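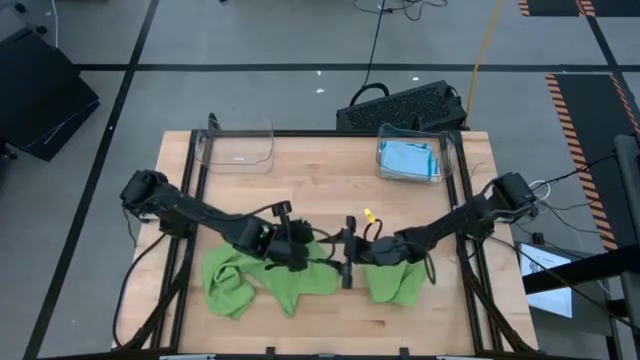 Can a two-arm sorting and folding table be built in a shared workshop on a small grant?

The mechanical part can, and it is finished. The folding part is working on some cloths and not on others, and it will take up most of the time left.

March
By Corina Bühler

Progress report to the Gramow fund, second period

Work done

The table is up and has stayed in one place at the Grestdale workshop for the whole period. In the first report I said the arms were clamped to a borrowed bench and that the bench moved when both arms reached at once. We replaced it with a wood top set in a metal frame, and the arms are now fixed on opposite sides so that both can reach the middle. The calibration holds from one session to the next. Before the change we were redoing it every evening.

Lilla Bakos rewrote the part of the control program that keeps the arms from running into each other. The old version kept a wide gap between the grippers at all times, and that made it impossible to hand over a corner. The new version lets them come close when both are moving slowly and holds the gap at any other speed. We had two light collisions while she was tuning it. One bent a finger, which we straightened. The other did no damage.

Cables remain a nuisance. The wrist cables catch on the cloth if the loop hangs too low, and if we tie them up too tightly the arm can't turn all the way. We have settled on a loop that works for folding but would need to change for other jobs.

Trial runs

We ran 200 trials this period, all with microfiber cleaning cloths. A trial starts with a cloth dropped on the table by hand and ends when it is in a bin or when someone presses stop. In 31 of the trials the cloth was picked up, folded in half and put in the correct bin with no help. That is lower than I hoped for. In the first report the number was 11, out of a smaller set, and those cloths were laid out flat to begin with. None of the trials this period started flat.

Most of the failures happen at the same step. The first gripper takes hold of the cloth well enough. The second has to find a corner, and when the cloth is bunched up it often picks a fold that looks like one. The result is a cloth held by its middle. Lilla has the program let go and try again, and this helps, but it can get stuck repeating the same bad grasp.

Sorting by color has given us very little trouble under the workshop lights. We haven't tested it in daylight.
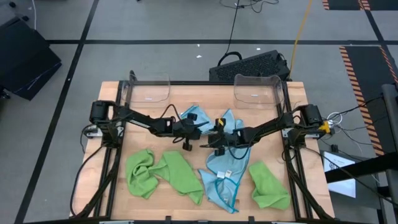 Green and light blue cloths on the table, with the clear bins at the far side.

We have also started putting several cloths down together. Where two of the same color touch, the program tends to treat them as one piece. I don't count these runs in the numbers given earlier, and they should be read as preparation for the next period.

Spending

The frame, the top and the mounting hardware came in under the amount in the budget. The power supply went over. We had planned on a used one, and the one we bought from Piltlow arrived with a bad fan, so we sent it back and got a new unit. The refund has been received. Overall we are inside the grant, and I am not asking for any change to the total. I would like permission to move what is left in the hardware line to spare gripper fingers, which wear faster than we expected at the tips.

Shop time

Our floor space is available until the end of the project. The arms are only run when one of us is standing next to the stop button, and they are switched off when other members need to work on that side of the room. This limits us to evenings, mostly after 6 p.m.

Next period

Lilla will work on corner finding and on separating cloths that touch. I will make a second set of fingers with a thinner tip and run the same trials with them, so the two sets can be compared directly. We will also try cotton dish towels, which are heavier and slide less. If corner finding does not improve by the middle of the period, we will drop the second fold from the plan and report on the single fold only.

The trial log and receipts are being sent separately.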